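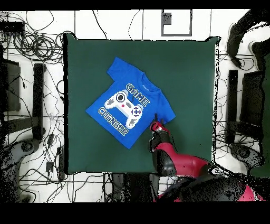
Gripper won't let go after e-stop – anybody else?

tiled_floor_amy
September 27, 2019
Okay, I need some other brains on this. We've been running T-shirt folding with one arm reaching in over a mat, and yesterday it did something I really didn't like. It had pinched the hem of the blue GAME CHANGER shirt and started the lift when the arm jerked sideways, so I hit the e-stop. Arm stopped dead, great. Gripper stayed clamped. Fine, I thought, that's how it's set up. Then I released the e-stop and the arm picked up the OLD move right where it left off, with my hand about a foot away trying to work the hem loose!

No injuries, one stretched shirt. The log shows fault code 383 on the wrist joint and then nothing until the restart. We're using the Wunetti controller box with the Prolbridge driver on top. It had done 265 folds before this without a hiccup.

nerkcombe_dave
Glad you still have all your fingers. Two separate problems there, I think. The sideways jerk is one thing and the resume is another, and I'd worry about the resume first. Releasing the stop should never start motion. You should have to press something else.

What's in your trajectory queue after the stop? On ours the driver kept the leftover waypoints unless you told it to flush.

tiled_floor_amy
Haven't looked at the queue yet, will do that tonight. I assumed the stop cleared it. (I know, I know.)

old_servo
383 on a wrist is nearly always cable trouble in my experience. How are you routing? If anything's lying loose on the floor near the base, a loop can snag when the arm swings out and you get a dropout on the encoder. I chased one of those for most of August.

tiled_floor_amy
Ha, um. There are a lot of black cables on my floor. They go around the mat on pretty much every side. I'll tidy up and see.

Amnuay Thongdee
I'm going to disagree with old_servo a little. A snagged cable usually gives you a fault that comes back every time the arm hits that same pose. One fault after 265 good cycles, right as the gripper takes the weight of the cloth? I'd check whether the mat moved with the shirt. Ours has a corner that curls up and the fingers caught it along with the fabric. The arm thinks it's lifting a kids' tee and it's dragging a whole mat. Up goes the wrist current, there's your fault.

old_servo
Could be, but I've had intermittent ones that took a week to show up twice. Wiggle the connector with the power on and the brakes engaged and watch the counts. Takes a minute.

nerkcombe_dave
Please don't tell people to wiggle live connectors next to an arm that just moved on its own. Power off, reseat it, power on, watch from outside its reach.

old_servo
Fair enough. Do it Dave's way.

tiled_floor_amy
Update! The queue was NOT flushed. There were 13 waypoints still sitting in it after I pressed the stop, I could see them plain as day. So that's the resume explained. There's a setting for it in the Prolbridge config and it was off. It's on now, and I added a separate button press before anything moves again. Tried it over and over from across the room and it stays put.

The jerk I'm less sure of. I reseated the wrist connector and pulled the cables back from the base, so if it goes away I won't know which one did it – and Amnuay, one corner of my mat curls too, so you might be right as well.

Amnuay Thongdee
Tape the corners down and log the wrist current on every lift. If it spikes again with the mat taped, I'll buy old_servo a coffee.

entwistle_bot
Does the gripper still stay clamped on stop? I'd want it to open, personally. I hate the idea of it holding on to somebody's sleeve.

nerkcombe_dave
Depends what it's holding. For a shirt, sure. For anything heavy, dropping it is worse. I'd keep it clamped and have a manual release you can reach.

entwistle_bot
She's only folding shirts though.

tiled_floor_amy
Leaving it clamped for now, but I'm going to look for a release I can get at without leaning over the mat. Will post the current logs when I have a few days' worth.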